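# The Gaete kit is worth buying, but not for the reason on the box

Drullach sells the Gaete arm kit as a way for a small shop to hand off its assembly work. I have had one on my bench in Horkville since December, and I think the pitch is wrong. It is a good kit for learning how to describe a job. It is a poor replacement for a person with quick hands.

My test job was a planetary gear carrier. The arm picks up a steel spur gear and puts it on a pin on an aluminum disc. I ran 223 attempts over the winter and 134 seated without help. A new hire would beat that before lunch on the first day.

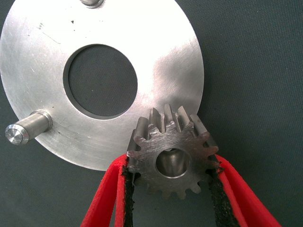 *The Gaete gripper holding a spur gear at the edge of the carrier disc.*

Holding the gear was the easy part. The black pads on the red fingers grip right on the teeth, and I had only 13 drops. Most of the other misses came from lining up the bore with the pin. The software gives you one setting for search force, and one is too few.

Lachlan Crichton runs a pump repair shop and bought the same kit. He thinks I am being hard on it. His view is that 11 good parts made overnight are 11 parts he didn't have to pay for. That's fair if you leave out the evenings he spent on setup, and he does leave them out.

Drullach should drop the word "unattended" from the sales page and put the Skarance add-on, the one with the force sensor, in the base price. Until then I would tell a school or a curious owner to buy it. A shop with orders due should wait for the next version.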